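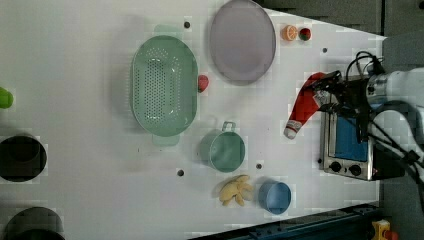

Written by Anežka Baláž
Last changed: 10 September 2021

4. Setting up the Walinar water softener

Read this section to the end before you open the water valve.

1. Put the softener on a flat floor, close to the main water pipe and a drain.

2. Turn the bypass handle to BYPASS. The house keeps its water while you work.

3. Connect the inlet and the outlet hoses. Tighten by hand, then a quarter turn with the wrench.

Caution: Do not use the wrench on the plastic nut of the drain hose. It cracks easily.

4. Fill the salt tank up to the line. Use only tablets – fine salt makes a hard crust on the bottom.

5. Press SET for three seconds. Enter the hardness of your water and confirm. On a new unit the display shows 4000, this is the liters left until the next rinse.

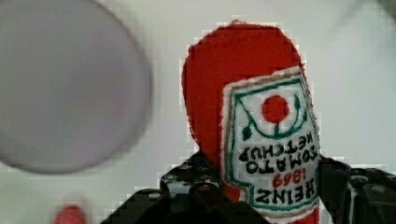

Liesbeth Martens wrote to us that her display went back to 4000 each time after a power cut, and that she had to enter the hardness again. The backup battery was still under its paper strip.

6. Pull out the paper strip, then turn the bypass handle slowly to SERVICE.

Note: If error 49 appears, the drain hose is bent. Make it straight and press SET again.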